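## 3. Your first pick in the simulator

Right, by now you've got Ikimano installed and the kitchen world loads without shouting at you. Time to make the arm pick something up! I always start people on the potato (it's small and dull, and the planner copes with it nicely).

1. Open a terminal and start the planner with `ikimano plan --world kitchen`. Leave it running.
2. In a second terminal, type `ikimano target potato`. Names are all lower case, and I still get that wrong.
3. Set the seed to 2391 in `pick.yaml` if you want your run to match mine.
4. Set `hover_steps` to 15. The default is 3, and with that the gripper comes down before the pose estimate has settled.
5. Press `p` to preview the path. Nothing moves yet – you only get a ghost line.
6. Happy with it? Press `g`. 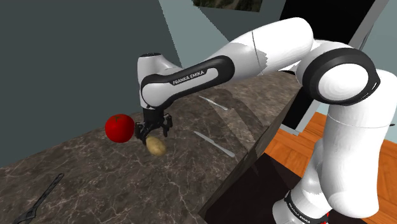

If the planner stops and says `no grasp found`, don't restart the whole thing (I did this for most of October, before Gwawr Parri put me right). Press `r` to sample new grasps, then preview again. Two or three goes is normal.

**Note:** the tomato needs its own grip width. Copy the `potato` block in `grasps.yaml`, rename it and open the fingers up a bit. The knives are there as obstacles for now, so please don't target them – thin flat things are covered in section 13.

**Caution:** the same `g` key drives the real arm if your profile is set to `darormont`. Check the profile name in the bottom bar every single time, and keep a hand near the stop button until you trust your set-up.

Once the pick works, save the path with `ikimano save first_pick`. You'll want it for the replay bit in section 4.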